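# Call for Participants: Autumn Seminar on Property, Taxation and the Free Society

The Prarano Circle invites students and young researchers to apply for its seminar in political economy, which will be held in Hamel over five days in October. We look for people who like to read slowly and argue politely, and who can accept that another person at the table has read the same page and understood something else.

The theme this year is the taxation of land and inheritance. It is an old question, and liberals have never agreed on it. Some of the classical writers considered a tax on land the least harmful of all taxes. Others saw in it the first step to the state owning everything. On inheritance the disagreement is even greater, and it often divides people who vote for the same party. We would like to spend one week with these arguments before anybody tries to solve them.

## Program

The mornings are for reading in common. Each participant receives the reader six weeks before the seminar and is expected to arrive with the texts already read. The first two days treat Locke, Smith and Mill. The third day is given to Henry George and his critics, and it will be led by Gilles Cordier, who has taught the history of economic thought for many years and is writing a book about land reform in small countries.

In the afternoons the participants present their own work. A presentation takes 20 minutes, and after it comes a comment from another participant, who has seen the paper in advance. Please understand that the comment is also a part of your contribution. Last year several papers became much better because the commentator took the task seriously.

There are two evening lectures, open to the public. Esther Kashindye will speak about customary land rights and what happens to them when a modern land register is introduced. Loïc Lecomte will speak about the family firm and inheritance tax, with cases from the Cekel valley, where many workshops changed hands in the last generation.
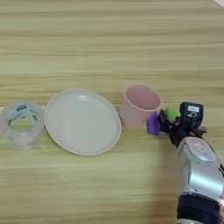 The fourth afternoon is kept free of presentations. Those who wish can join a walk to Skultunach, where the old common pasture is still governed by rules written by the farmers themselves. The walk is easy but long, so please bring good shoes.

## Who can apply

We accept applications from master's and doctoral students in economics, philosophy, law, political science and history. Advanced bachelor's students may also apply if a teacher writes a short letter for them. You do not need to share any political opinion with the organizers. In former years we had socialists, conservatives and one convinced monarchist, and the discussions were better for it.

The working language is English. It is not the first language for most of us, and we do not expect perfect grammar – we expect that you can follow a difficult text and explain your thought clearly.

There are 19 places. Last year we received over 1,201 requests for the reader but far fewer complete applications, so please do not be discouraged by the interest.

## Costs

There is no seminar fee. Accommodation in shared rooms, breakfast and lunch are paid by the Circle. Dinner is at your own cost, except on the first and the last evening. Participants pay for their own travel. We have 11 travel grants, which are given first to those coming from outside Europe and to those without support from a university. If you need a grant, say so in your letter with one or two sentences about your situation. The request has no influence on the selection.

## How to apply

Please send, in one PDF file:

- a letter of at most one page, in which you say what you would like to understand better about the theme
- a short CV
- an abstract of your paper, 300 to 400 words
- the name and email address of one teacher who knows your work

Papers already published are not accepted, but a chapter from a thesis in progress is welcome.

Applications go to Léonie Lemaire at the seminar office, with the words "Autumn Seminar" in the subject line. She will confirm each application within a week. If you hear nothing, please write again, as large files are sometimes stopped by our mail system. The closing date is June 13, 2019, at midnight local time in Hamel. Late applications are put on the waiting list.

Questions about the reader or the choice of a topic can be sent to Gaëtan Le Goff, who is glad to look at a draft abstract if it reaches him at least 2 weeks before the closing date. For visa letters, write to the office as soon as you are accepted.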